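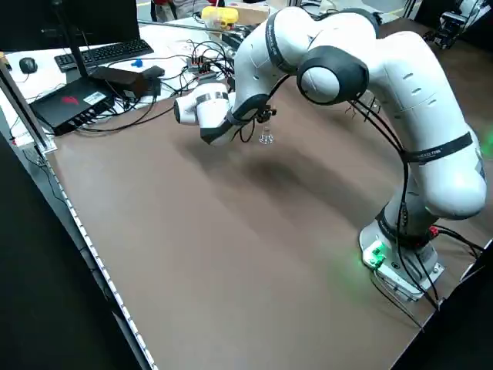

From: Modupe Igwe
To: glassware list
Date: 25/02/2019
Subject: Re: storage and washing of small clear glass

Danjuma Bassey wrote:
> We have 173 small pieces left after the move and no agreed way to
> store them. Stistby quotes for foam trays in sizes of 100 and 200.
> Do tubes go upright or flat? Also, is a brown work surface
> acceptable, or should we order white?

Flat, in the 200 tray, open ends all facing the same way. Upright racks are fine for draining but take too much shelf height in the Malik cabinets.

On the surface: keep the brown. Clear glass on white is hard to find, and chips at the rim are easy to miss. A matte finish also gives less glare from overhead lights.
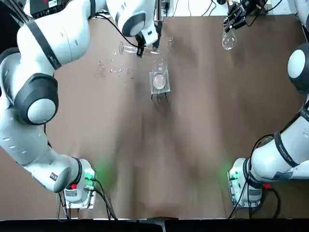
Clear glass tube held roughly horizontal over the brown top, open end to the left.

Small flasks and cups should not share a tray with tubes. Suleiman Lawal has the Wuvar dividers, 17 mm spacing, which are too narrow for the flasks. Please measure the necks before ordering more.

Still open: labels. Paper ones come off in the wash. Does anyone have a part number for the etched type?

Modupe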